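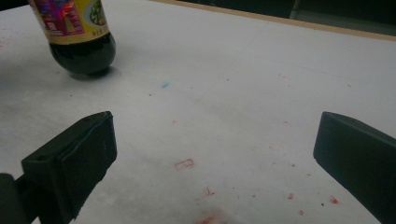 Home Data Files Changes Contact

Carkness Soft Drink Label Wording

26/03/2024
By Jolanta Krajewska

This set holds the wording from 774 soft drink labels, typed up by hand. It has text only. The typing was done at Sistgate over one winter, and the first release went to the Talpur reading group for checking.

## Files

- labels.csv: one row per label
- terms.csv: ingredient names and the spelling used for each
- notes.txt: odd cases, in no special order

## Columns in labels.csv

`id`, `drink_type`, `language`, `front_text`, `ingredients`, `storage_text`

Languages use two-letter codes. Where a label carries two languages, each gets its own row and the `id` ends in a or b. Line breaks are kept as a slash. Words that could not be read are entered as `[?]`.

## Known problems

Version 4 fixes the accents lost in version 3. Ingredient lists over 2000 characters are still cut short. The Ometau rows have no storage text, and I don't plan to fill them in. Sugar figures were copied as printed, per 100 ml or per serving, so check the unit before you sort on them.

## Use

Free for study and teaching. Please give the version number if you quote from it. Corrections are welcome by mail, with the row id in the subject line. The next update is due in May.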